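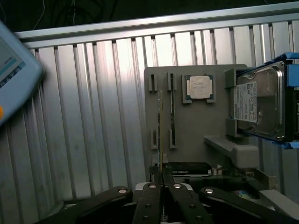 Les pièces d'ordinateur finissent toutes dans le même tiroir, avec les piles mortes et la notice du grille-pain. Mauvaise idée : une barrette de mémoire n'aime ni les miettes ni la compagnie. Mieux vaut un support vertical, où chaque chose a sa place – la barrette glissée dans une fente, le processeur calé dans son logement à coins relevés, le disque dur debout, étiquette vers vous. On lit tout sans rien toucher.

Chez moi, un vieux range-courrier a fait l'affaire pendant 34 mois. Avant d'y ranger quoi que ce soit, touchez un radiateur métallique non peint, et laissez le pull en laine au vestiaire. Les vis vont dans un pot à confiture. Vide, de préférence.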